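Meet the Prurix Arm

Have you ever sorted your crayons by color? It is easy for you. You look, you pick one up, and you put it with the others. A robot has to be taught each of those steps. The Prurix is a robot arm kit made for schools, and sorting is the first job most classes give it.

The kit comes from a company called Skesisora. It costs a school 400 dollars. In the box are the arm, a gripper, a power cord, a set of colored blocks, and a book with 33 lessons. A grown-up has to bolt the arm to a table before anyone turns it on.

How does it sort?

A robot does not see red or blue the way you do. Its camera turns everything into numbers. A red block gives one group of numbers and a blue block gives another. The computer compares them and decides which blocks belong together. Then it works out where each block is and tells the motors in the arm how far to turn.

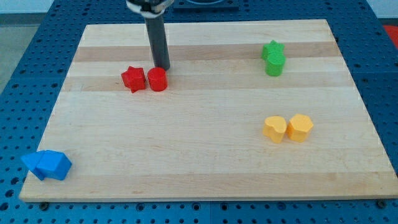
Shape is harder than color. A star looks different when you turn it, and a cylinder seen from straight above is just a circle. The computer needs to study lots of pictures of each shape. The Prurix comes with 303 pictures already stored, and your class can add more.

The gripper has to do its part too. A block with flat sides is simple to hold. A star has points, so the gripper needs to close in the right place or the block will twist and slip.

What do kids think of it?

Asuka Kamata teaches at Firkanine School, where her students started using the kit in August. They work in groups of 3. One student types the commands, one sets out the blocks, and one writes down what the arm does. Her students liked the sorting lessons best. They thought the arm was slow, and they wanted more blocks.

Words to know

Gripper: the part of a robot that holds things.

Motor: a machine that makes something move.

Command: an instruction you give to a computer.

Updated 17 December 2021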